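3.2 How trainees talk about waiting

We were glad to find that the 16 surgical residents at Homcombe spoke so freely about waiting – for a room, for a senior colleague, for a turn. Over six months they filled in 613 diary entries, and a good many of them, bless them, ran well past the page we had given. 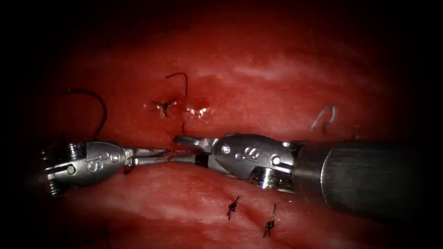

Figure 2. Two instruments meeting over tissue during a suturing task.

Waiting was seldom described as empty time. One resident wrote that she learned her colleagues' coffee orders before she learned their first names. Oral and Tsang, who read every entry twice, marked 32 passages in which a long wait led to a friendship, and we return to these in Section 4.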